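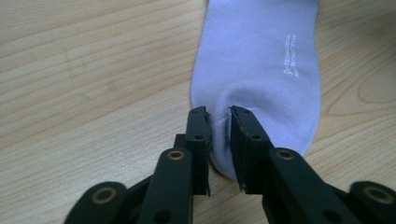
One lavender sock, toe end, in the jaws of a hand-held gripper.

Socks are the right place to start

I've been going to the Dirnia workshop for a good while now, and I have heard every possible opinion on what a home-built robot ought to do. Make tea. Fetch the post. Play chess, always chess. When I say that ours is going to learn to deal with socks, people get a certain look, the one you give a friend who has bought a boat.

I'd like to stick up for the sock. I think it's a better first job than anything on that list, and I think amateur builders have spent far too long picking projects that look good in a video and teach them very little.

Take chess. A chess piece is stiff, it stands up by itself and it's the same shape on the hundredth go as on the first. Once your arm knows where the square is, you're most of the way home. A sock has no such manners! Put it down twice and you've got two different socks. Pinch it by the toe and the cloth bunches up between the fingertips, and how much of it you've caught depends on how hard you squeezed and how flat it was lying and, I sometimes think, what mood it's in. If your gripper design has a weakness, a sock will find it before you've finished your coffee.

It's cheap as well. Drop a sock and you have a sock on the floor. I once watched a very clever arm put a mug through a window, and I know which evening I'd rather have.

The project is called Zutance (I voted against the name, and lost) and the way we go about it is simple enough. Before there's any arm involved, a person holds a gripper in each hand and does the job with those. You move the socks about the table, the movements get recorded, and later on the arm has something to learn from. We've got 164 goes saved so far and we're keeping 63 of them, because I was properly dreadful at first and there's no sense in teaching a machine to be dreadful too.

What I hadn't expected was how humbling it would be. You think you know how to pick up a sock. You've been doing it since you were three! Then somebody takes away your fingers and hands you a pair of jaws, and you find out that your thumb was doing all sorts of sneaky little things you never gave it credit for. Smoothing. Feeling for the seam. Nudging the far edge so it doesn't fold under.
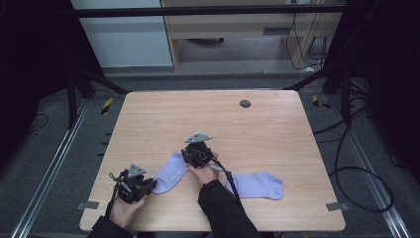

Having two hands on the job matters more than I'd have guessed, too. My first instinct was to save money and build only one gripper, and I'm glad I was talked out of it. With one you spend your whole time chasing cloth across the table. With two, one side can hold while the other does the fiddly bit, and I would now tell anyone starting a project with fabric to build the pair, even if it means cheaper parts in both.

Toivo Lappalainen, who is the other half of our build, thinks I'm being romantic about all this. His view is that you could get there sooner with a decent simulation and leave the table alone until the end. He may well be right if you've got a roomful of computers and know what you're doing. We've got one old machine between us and it sounds like a hairdryer. Besides, I've yet to meet a simulated sock that behaved as badly as a real one, and the bad behaviour is the bit I want to learn about.

There's a grumble you hear at every open evening, that this is a daft amount of bother for something you can do by hand in a few seconds. Well, yes. It is! I don't suppose I'll ever save a minute on my laundry. But people build model railways without asking whether the trains will get them to Crewe, and I don't see why a robot in a shared workshop has to pay its way when a lathe full of candlesticks doesn't.

Where I do agree with the grumblers is on promises. I'm fed up with home projects that announce a robot butler in March and have gone quiet by summer. I'd much sooner read that somebody has spent the winter getting one corner of one job to work, with a list of what went wrong, so the rest of us can skip those mistakes and make some new ones.

So no butler from us. Our next aim is to get up to 100 recordings we're willing to keep, and then we'll let the arm have its first try. Toivo wants to move on to tea towels after that. I've told him we'll see how the socks go.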